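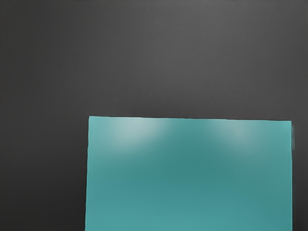
Simulated view, teal panel on grey, two highlights near the top edge.

Diary > Simulation > Cameras
Search this diary Go
2 min read

Wednesday. Spent the morning on camera settings for the gripper comparison. The two pale patches on the panel bother me – the edge finder may take them for something solid. The top edge itself is sharp, with a very slight tilt.

Set exposure to 300 and left the Boyer controller alone. Killian wants the lights moved before we compare anything. Imani would keep them and change the panel finish. I'm with Killian for now.

13 runs queued for tonight, old gripper model first. Must ask Hideaki for the 2020 lens file.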